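2025-07-27

Property tax model, notebook entry

Continued with the levy model for Gaete and Immont. In April we decided to use one common sheet for both towns, and I still think this was right, but the two towns keep their assessment data in different ways and I lose time on it every session.

1. Base year

For Gaete I took the assessed value after appeals. For Immont I had only the value before appeals, so the two results can not be compared yet. I marked the Immont column in yellow. Please do not copy numbers from it to the report. The clerk's office says the corrected roll can take up to 11 working days.

2. Growth limit

The sheet calculates the limit from two parts, inflation and population. I found that the old version added the population part also when the population went down. In this case the value must be zero and can not be negative, at least as I read the rule of our county. I changed the formula and ran Gaete again. The limit became a little higher than before. Immont has a growing population, so there the change makes no difference.

I am not sure about the rounding. The old sheet rounds each part and then adds. I would prefer to add first and round at the end. For now I left it the old way, so that we can check against the numbers from last year.

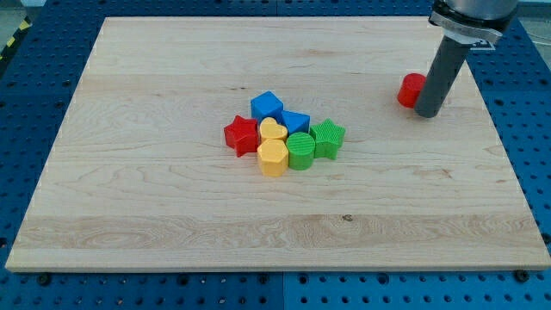 3. Unused increase from earlier years

This part took most of the afternoon. A town which did not use its full increase may carry it forward, but the Plerkix export shows only the rate that was adopted, without the rate that was allowed. I had to calculate the allowed rate backward for every year. For Gaete there are 72 rows, one for each fund and year, and 2 of them do not match the printed budget. Both are in the road fund. I suspect that the debt part was included by mistake, and debt should stay outside of the limit. I did not correct the rows, I only wrote a note beside them.

4. Bralla import

The import stops when a fund name has a comma in it. I replaced the commas by hand in my copy. If somebody makes a new export, the same must be done again before the import, otherwise the values move one column to the right and the totals still look reasonable. I noticed it only because the library fund was larger than the general fund.

Open points:

Ask Gaete for the debt schedule of the road fund.
Ask Immont if homes under the senior exemption are already taken out of the roll.
Decide on the rounding.
Test the sheet with a year when inflation was below zero. I have no idea what it does then.

The file is in the shared folder, in the version with "pop zero" in the name. The older one is still there for comparing, please do not save over it.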